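Lámpara de luz brillante Laltlow 13: mi opinión después de dos inviernos

Cistemex – Bienestar en casa – Luz y descanso

Hola, soy Olaia Campos y llevo la sección de luz y descanso de la tienda. Esta lámpara la tengo en casa, la uso casi cada mañana desde que empieza a oscurecer pronto y es, con diferencia, el producto por el que más me escribís cuando llega noviembre. Así que os cuento lo que sé de ella, lo bueno y lo que me gusta menos.

La Laltlow 13 es un panel de luz blanca pensado para esa temporada en la que te levantas de noche, sales del trabajo de noche y el ánimo se te queda por los suelos. Yo soy de las que lo notan muchísimo (mi hermana, ni pizca, qué envidia). La enciendo a las siete y cuarto, la dejo un poco de lado, a un brazo de distancia, y desayuno con ella mientras leo. No hay que mirarla de frente, de hecho es mejor no hacerlo. Basta con tenerla dentro del campo de visión.

Tiene cuatro niveles de intensidad y un temporizador que se apaga solo. Yo empecé con el nivel dos y sesiones de 16 minutos, porque el máximo me parecía una barbaridad recién levantada, y fui subiendo durante la primera semana. La versión antigua no guardaba el último ajuste y había que darle al botón cada mañana, cosa que me sacaba de quicio. La de ahora sí lo recuerda – menos mal.
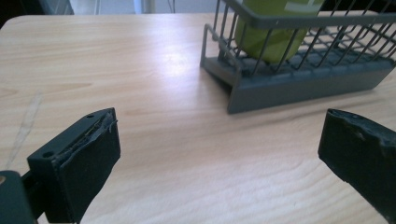
Lo del cable me lo preguntáis mucho. Mide 158 cm, que en mi cocina llega justo y en la oficina se me quedaba corto. Si tenéis el enchufe lejos, pedid también el alargador Bustamante, que lleva interruptor y así no hay que agacharse. El pie se pliega por detrás y se puede colocar en vertical o en horizontal. En horizontal queda más estable; en vertical, si tenéis gato, pues ya sabéis.

Una cosa importante, y aquí me pongo seria un momento. Esta lámpara es un apoyo y no sustituye a ningún tratamiento. Si lleváis semanas sin ganas de nada, durmiendo mal o con la sensación de que no podéis con el día, hablad con vuestro médico o con un psicólogo antes de comprar nada, ni aquí ni en ningún sitio. También hay que consultar antes si tenéis un trastorno bipolar, algún problema en la retina o si tomáis medicación que aumente la sensibilidad a la luz. Carmela Aranda, mi compañera de atención al cliente, prefiere perder una venta a que alguien se salte este párrafo, y yo igual.

¿Efectos raros? A mí los primeros días me dio un poco de dolor de cabeza, que se me pasó bajando un nivel. Y una tarde se me ocurrió usarla después de cenar y estuve dando vueltas en la cama hasta las tantas. Mejor por la mañana, hacedme caso.

Lo que menos me convence es el botón táctil, demasiado sensible (lo rozas al moverla y cambia de nivel), y que la funda se venda aparte. La del modelo Bavambridge, que es más pequeño, viene incluida, aunque ese panel da menos luz y lo veo más para viajes.

Datos del producto
Modelo: Laltlow 13
Color: blanco mate
Niveles de intensidad: 4
Temporizador: sí, con apagado automático
Memoria del último ajuste: sí
Longitud del cable: 158 cm
Incluye: panel, pie plegable, adaptador e instrucciones en español
No incluye: funda de transporte

Envíos y devoluciones
Preparamos los pedidos por la mañana si entran antes de las 13 h. Podéis devolverla aunque la hayáis probado, siempre que venga con su caja y el adaptador. Para dudas sobre el uso, escribid a través del formulario de contacto y os respondemos Carmela o yo.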